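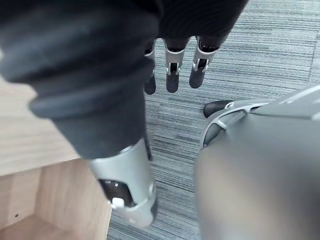
Sleeved arm with the metal segment left clear, seen from the wrist camera.

Pira Arm Sleeve, pair
£189 the pair, VAT included
Sold by Driltari. Usually sent out within a week.

The Pira is a padded fabric sleeve for full-size robot arms built at home or in a shared workshop. It covers the joints and wiring between shoulder and wrist, so cables stay off the edges of furniture and fingers stay out of the elbow. The hand and the last metal section before it are left uncovered.

We make them for people who have put their own arms together and found that ready-made covers only fit the arm they were cut for. The Pira opens along its full length and closes with hook tape, so you can fit it with the arm still on its stand.

Details
Length laid flat: 60 cm
Stretch cuff at the wrist end: fits up to 100 mm across
Outer: woven polyester
Lining: brushed cotton
Closure: hook tape, with two flaps for cable exits
Colour: dark grey only
Washing: 30 degrees, hook tape closed, no tumble dryer

Fitting
Switch the arm off and let it hang. Start at the shoulder and work down. Leave some slack at the elbow; the fabric should bunch into folds when the arm is straight and flatten out when it bends. If it is tight when straight, it will pull the cuff up the arm as soon as you reach for something. Tuck the cable flaps in last and run each joint slowly through its full travel before going back to normal speed.

Keep the cuff behind any wrist camera or bracket. On our own build it stops short of the metal segment, and that leaves the camera's view partly taken up by the sleeve. You may need to mask that part out if you use the wrist picture for gripping. 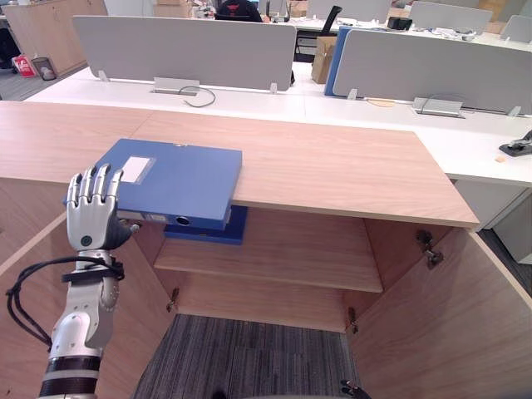 Hand upright beside a blue file box on the cabinet, with the cable looping out from the wrist strap.

Cables at the wrist
If you strap a cable at the wrist, leave a loop big enough for the hand to turn both ways. A loose loop can catch on cabinet doors and handles, so try it against the furniture you have. The strap is not included. Any soft strap with a buckle or hook tape will do.

Tested at the Pinalby workshop
Our test pair has done more than 100 hours at Pinalby, the shared workshop where we keep our bench, mostly on household and office jobs: file boxes, cabinets, wooden boxes on the floor. 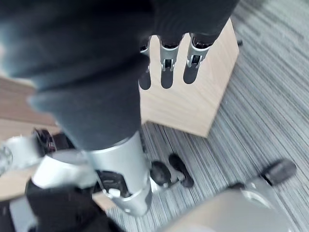 Floor work is harder on the fabric than table work. The outer face began to pill at the elbow first, and we now sew a second layer there. Pairs bought before April don't have it. Write to us and we will post the patch free of charge.

Goes with
Bortolotti shoulder collar, 100 g, sold separately. It stops the top of the sleeve slipping down on narrow shoulders.

Returns
Unused pairs can come back within 30 days. We can't take back a sleeve that has been cut to fit.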